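Projektbericht, Modul Automatisierungstechnik
Bearbeitung: Mwende Mugo, Juwita Khoo, Cengiz Tekin
Betreuung: Halima Kaijage
Stand: 13. Januar

# Beschaffungsplanung für den Greifplatz »Liegende Flaschen«

## 1 Aufgabenstellung

Der Greifplatz soll im kommenden Semester für Versuche mit handelsüblichen Kunststoffgebinden genutzt werden. Zu planen waren Ersatzteile, Verbrauchsmaterial und Prüfobjekte für den vorhandenen Arm. Der Arm selbst und die Steuerung sind nicht Teil der Beschaffung. Das Budget beträgt 1.320 Euro brutto, davon sind 200 Euro als Reserve gebunden und dürfen erst nach Rücksprache mit der Betreuung verwendet werden.

Als Prüfobjekte dienen Waschmittelflaschen aus orangem Kunststoff. Sie werden liegend gegriffen. Die Form ist für den Zweck brauchbar: glatte, gewölbte Flächen, ein abgesetzter Hals und ein Etikett, das sich unter den Fingern anders verhält als die Flasche. Bei mehrfach verwendeten Exemplaren ist das Etikett an den Rändern eingerissen, und die Papierfasern stehen offen. Für die Planung bedeutet das, dass Prüfobjekte als Verbrauchsmaterial zu führen sind und nicht als Inventar.

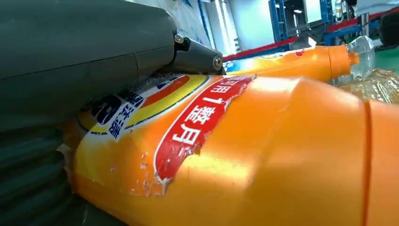 ## 2 Anforderungen

Die Anforderungen wurden in zwei Durchgängen gesammelt. Im ersten Durchgang hat jedes Gruppenmitglied eine eigene Liste geführt, im zweiten wurden die Listen zusammengelegt und die Dubletten gestrichen. Übrig geblieben sind vier Gruppen:

- Greiferfinger und Fingerauflagen (Verschleißteile)
- Schrauben und Gelenkteile für die Fingeranbindung
- Prüfobjekte in gleicher Bauform
- Unterlagen und Abdeckfolie für den Tisch

Sensorik wurde von Mwende Mugo vorgeschlagen und nach der ersten Preisabfrage zurückgestellt. Ein Kraftsensor hätte das Budget allein aufgebraucht. Die Schnittstelle ist in der Dokumentation der Steuerung beschrieben, ein späterer Anbau bleibt also möglich.

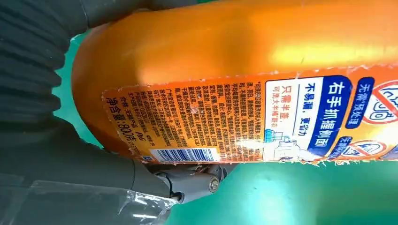 Die Auslegung der Finger richtet sich nach der größten vorgesehenen Masse. Für volle Gebinde setzen wir den Inhalt an, dazu kommen Leergewicht und ein Zuschlag für Beschleunigungen beim Anheben. Als Ausgangswert für den Inhalt dient die Nettoangabe auf dem Etikett, 800 g. Das Leergewicht ist vor der Bestellung auf der Laborwaage zu bestimmen. Der Strichcode sitzt auf derselben Etikettfläche und wird bei der Inventarisierung der Prüfobjekte nicht verwendet, er kennzeichnet die Sorte und nicht das einzelne Exemplar. Stattdessen erhält jede Flasche eine laufende Nummer auf dem Boden, mit wasserfestem Stift.

## 3 Angebote

Angefragt wurden drei Lieferanten: Porkeck, Kasen und Kavance. Kasen liefert Fingerauflagen nur im Satz und berechnet einen Mindermengenzuschlag. Porkeck bietet die Auflagen einzeln an, hat aber keine passenden Gelenkteile im Programm. Kavance hat beides, die Lieferzeit beträgt sechs Wochen.

| Position | Lieferant | Priorität | Bemerkung |
|---|---|---|---|
| Fingerauflagen, einzeln | Porkeck | hoch | ab Lager |
| Gelenkteile | Kavance | hoch | lange Lieferzeit |
| Schraubensortiment | Kasen | mittel | ohne Zuschlag |
| Prüfobjekte, 10 Stück | Einzelhandel | hoch | eine Bauform |
| Abdeckfolie | Einzelhandel | niedrig | Restbestand prüfen |

Die Teilung auf mehrere Lieferanten erhöht die Versandkosten. Cengiz Tekin hat beide Varianten durchgerechnet, die geteilte Bestellung bleibt trotz des Versands günstiger. Voraussetzung ist, dass das Schraubensortiment zusammen mit dem Material der Nachbargruppe (Mwangi Wanyama, Projekt Mussa) bestellt wird. Eine mündliche Zusage liegt vor, die schriftliche steht aus.

Bei den Prüfobjekten war zu klären, ob einzelne Flaschen verschiedener Hersteller oder eine einheitliche Charge beschafft werden sollen. Die Gruppe hat sich für die einheitliche Charge entschieden. Vergleichbarkeit zwischen den Versuchstagen wiegt hier schwerer als die Vielfalt der Formen. Zu beachten ist der Verschluss: Die Flaschen haben einen orangen Schraubdeckel und darüber eine klare, facettierte Kappe über dem Ausgießer. Die Kappe verlängert das Objekt und muss im Greifplan berücksichtigt werden, auch wenn am Flaschenkörper gegriffen wird. 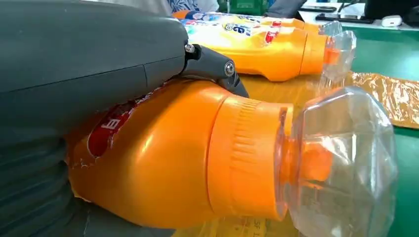
Kappen werden deshalb nicht getrennt nachbestellt. Geht eine verloren oder bricht sie, wird die Flasche aus der Versuchsreihe genommen und nur noch zum Einrichten benutzt. Die Stückzahl enthält dafür einen Überhang.

## 4 Terminplan und Risiken

Kritisch ist allein die Lieferzeit der Gelenkteile. Wird noch im Januar bestellt, liegen sie vor Beginn der Versuchsreihe im Labor. Bei späterer Freigabe muss mit den vorhandenen Teilen begonnen werden — mit dem Risiko, dass ein Ausfall die Reihe unterbricht. Ein Ersatz aus dem 3D-Drucker wurde geprüft und für die Fingeranbindung verworfen. Für Auflagen kommt er als Notlösung in Frage.

Als zweites Risiko wurde die Reibung am Etikett aufgenommen. Die gerippten Auflagen liegen je nach Greifposition auf blankem Kunststoff oder auf Papier. Beide Fälle sind in der Versuchsplanung getrennt zu führen. Hinzu kommt ein Bereich mit kleinen erhabenen Noppen auf der Flasche, der als dritte Kontaktfläche gilt und im Protokoll eine eigene Spalte erhält. 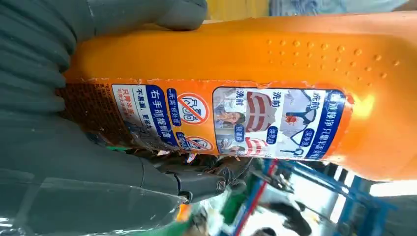
Für den Verschleiß der Auflagen fehlen Erfahrungswerte. Juwita Khoo führt dazu ab der ersten Versuchswoche eine Strichliste pro Auflage, die zusammen mit dem Laborbuch abgelegt wird. Auf dieser Grundlage soll die Nachbestellung aus der Reserve beantragt werden, frühestens zur Semestermitte.

## 5 Offene Punkte

- Schriftliche Zusage der Nachbargruppe zur Sammelbestellung
- Leergewicht der Flaschen bestimmen und in die Lastannahme eintragen
- Rückfrage bei Kavance zur Teillieferung
- Freigabe der Bestellliste durch Halima Kaijage
- Lagerort für die Prüfobjekte festlegen, Beschriftung siehe Abschnitt 2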